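The first sticker on any piece of furniture is the hard one. After that they breed. Ask Nelly Paucar, who held out for most of a winter before she let one onto the cabinet in her back room in Nerkthorpe, and who now keeps a biscuit tin of spares beside the kettle.

I drove out to see her because of a letter to this magazine. We'd run a short item on repainting old storage, and Nelly wrote in to say, quite cheerfully, that we had missed the cheapest and most enjoyable option by a mile. Her cabinet cost her nothing (her neighbour Florian Marty was moving to a smaller place and couldn't fit it up the stairs) and the decorating came to nine dollars. She enclosed the receipt!

I have to say I was won over before I'd got my coat off. Grey furniture gets a rough time of it, and I've been as rude as anyone, but a pale grey door is a marvellous thing to stick a black cat on. The colour sits back and lets the little fellow strut.
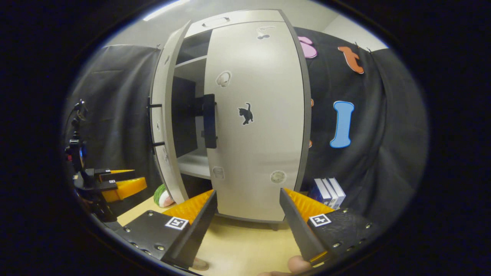

**AT HOME: STORAGE**

Five stickers on the right-hand door, and the cat is the only one that shouts. The others are white with grey drawings, so quiet that you find them one at a time, and I kept spotting another animal while Nelly was trying to tell me about hinges. There's a round one near the top that I'm calling a mushroom. She says it's open to debate, and her grandson Octavio has his own theory, involving an umbrella.

What I love is the spacing. A sheet of stickers tempts you into a neat row, or a cluster in one corner, and Nelly has let hers wander down the door with plenty of bare grey between them. She laid them out on baking paper first and moved them about for an entire evening, with the radio going and her tea getting cold.

The handles deserve a mention too. The black bar on the right door is tall and flat and plain, while the left door has a sort of little ladder, two rungs on an upright frame. They don't match and they look terrific. Black on grey, with a black cat between meals! If you have a cupboard with tired handles, try a mismatched pair before you order a full set of anything.

**Sticking and unsticking**

Nelly buys her sheets from Indasham, a two-person stationery stall at the Coma Street market, where Edith Muñoz draws the animals and Ulises Alvarado does the cutting. They put out 221 designs last year. Edith's advice is to wipe the door with warm soapy water, dry it properly and leave it overnight. Press from the middle outwards with a thumb. If a corner lifts, leave it alone for a day before you fuss with it.

For getting them off again she swears by a hair dryer on low and an old library card. Go slowly, and rub any leftover glue away with a dab of cooking oil, then wash the spot. Try it on the inside of a door first if the finish is old.

Renters will be pleased to hear that the edges of doors count as real estate as well. Nelly's left door has two small grey stickers along its edge, the kind of thing you'd only notice on your way in for a clean towel, and they were my favourite find of the visit.

She's thinking about the inside next. The dark panel at the back, between the two shelves, has been calling to her, and Edith is working on some white moths for August. I've put my name down for a sheet. My own hall cupboard is beige, and I've already cleared a space on the door at about knee height, where the dog can see it.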